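3. Where we did the fieldwork, and what the rooms were like

I should say a bit about the houses before I get to the numbers, as the rooms ended up mattering more than I'd planned for. 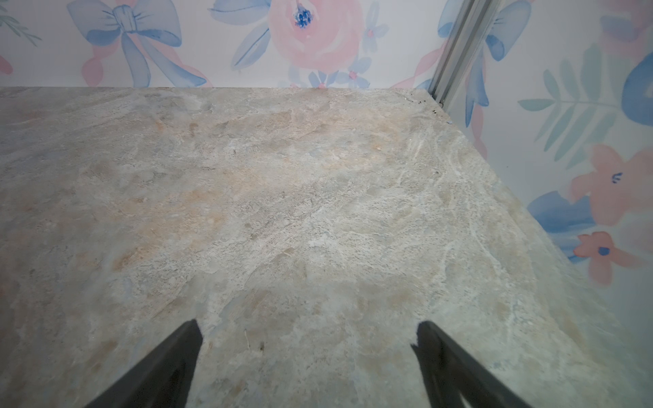 Figure 2. Polished stone worktop meeting papered walls, Nidlow.

3.1 The households

We recruited from two places. Kamholm is a harbour town with a lot of older terraces, and Nidlow is the newer estate up the hill from it. I sent out 200 letters and got 64 households willing to keep a bread diary, which was better than I had any right to expect given that the letter was two pages long and (I now think) rather stern. The diary itself was a plain lined booklet. People wrote down every loaf that came into the house, where they kept it, when they last ate from it and what happened to whatever was left.

I'd wanted an even split between the towns and didn't get one. Nidlow people were keener, and several of them asked whether their neighbours could join in too. I said yes to the first few and then had to stop, because streets full of friends comparing diaries over the fence is a lovely thing but a terrible sample.

Most of the visiting was done in August, with a second, shorter round in winter for the houses that were happy to have us back. The last winter visit was on Fri 23 February, in sleet, at a house in Kamholm where I was given three kinds of toast.

3.2 Where bread lives

My starting point was the Irkis storage survey, which sorts kitchens by the container: bin, bag, fridge, freezer, other. It's a tidy scheme and I used it for the first week. The trouble is that people don't really think about bread that way. Ask someone where the bread is kept and they'll tell you a spot in the room – "by the kettle", "in the corner", "on the side where the post goes" – and the container comes second, if it comes up at all.

So I added a second column to the coding sheet for surface and position. Stone, wood, tile and laminate each got a code, and so did corner, open run, windowsill and shelf. I kept the Irkis categories alongside, so that anyone who wants to compare our results with the older ones still can.

Eight households moved their bread between the two rounds. I had expected them to say it was about mould, and a couple did mention it, but the usual answer was that something else had needed the space. A new air fryer is apparently a great shifter of loaves. I've left these households in the main analysis and marked them in the tables with a small m.

3.3 What counts as stale

This caused more arguments than anything else in the project. The Magaña scale gives five grades, from fresh to inedible, and you're meant to judge them by pressing the crumb with a thumb. It works nicely on a white tin loaf. It does not work on a dense rye, which in Kamholm is half of what people buy and which would score as stale on the way out of the bakery.

In the end I asked people to use their own word for it and wrote the word down. "Going over" was common in Kamholm. In Nidlow it was more often "past it" or just "toast", meaning fit only for toasting. I then matched these to the Magaña grades afterwards, as well as I could, and the matching is set out in full in the appendix so that you can disagree with me.

One thing I would do differently is the timing. We asked for the diary to be filled in at bedtime, and plenty of people clearly did it in one go on a Sunday with the same pen. I don't blame them (I'd have done the same), but it does mean the day-by-day figures in the next section should be read with some give in them. The weekly totals are sturdier, and those are the ones I lean on from here.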